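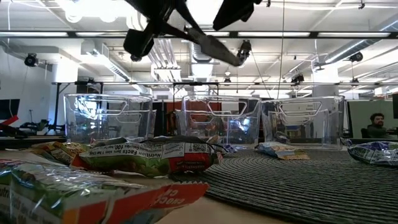 7. When the arms stop and won't start again (fault 292)

If you've been running the snack sorting setup for more than an afternoon you've probably met fault 292 already. Both arms freeze, Bodutex puts up a gray box saying "shared zone timeout," and the Resume button does nothing at all. I've had it often enough that I wrote my own section for it, because the one in the original Clodari notes is two lines long and tells you to reboot (please don't start there!).

The fault means both arms asked for the same patch of table and neither one gave it up. With the bins along the back and the mat toward the right, that patch is nearly always the stretch between the mat and the bins. The left arm wants a bar, the right arm is coming back from a bin, and there they sit.

CAUTION: A frozen arm is still powered. The motors are holding position and they'll move again the moment the fault clears, so keep your hands, sleeves and hair out of there until you've done step 2.

Clearing the fault

1. Look before you touch anything. Find both grippers and work out whether either one is holding a wrapper. If the right gripper is down over a bin, check whether its fingers are below the rim, and write that down. You'll need it in step 4.
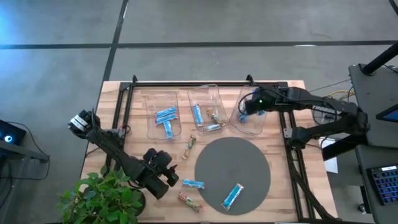
2. Press the stop button, then support each forearm with one hand while you switch that arm off at its supply. They sag when the power goes. I let one drop once and spent the evening recalibrating it, so yes, one at a time.

3. Take out any bar that's pinched in a gripper. Pull it straight along the fingers. Twisting tears the film, and then you've got crumbs in the finger slides.

4. Lift the right arm first if it was inside a bin. Go straight up until it's clear of the rim and then out over the mat. Leave the left arm where it is until that's done.

5. Check the cable loops at both wrists. A loop that's caught on a rail will give you the exact same fault again in about a minute, and you'll blame the software like I did.

6. Power up, home the left arm, then the right, and run the pick cycle at low speed with one bar. If it gets through 4 picks, go back to normal speed.

Note: Don't move the bins to make more room. The drop positions are saved, and a bin that's shifted even a little gets you a gripper on the rim.

If it keeps coming back

Open the zone settings and raise the wait time from four seconds to eight. That fixed most of mine. If you still get it, save the log and look for the last line before the timeout. Mine was line 2,418, and it showed the right arm holding the zone after it had already let go of the bar. 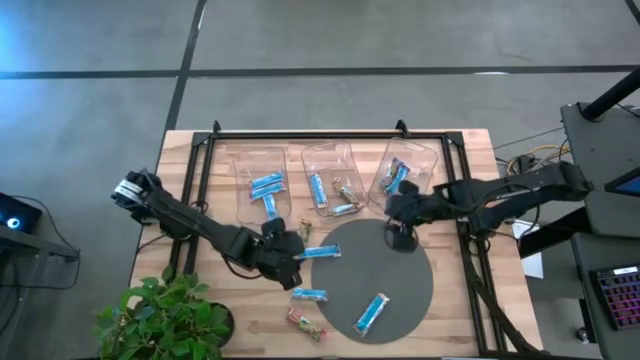 Plunis, February 28, 2023

Update to this section: I've now tried the newer Bodutex build and the stuck zone is better but not gone. It releases properly after a drop into the left or middle bin. After a drop into the right one it can still hang, so keep the longer wait time for now. The Van Loon mounting plates don't need changing for the new build, but do rerun the homing routine after you install it. Mine came up with the left arm's home position wiped, and the first move was a lot faster than I was ready for.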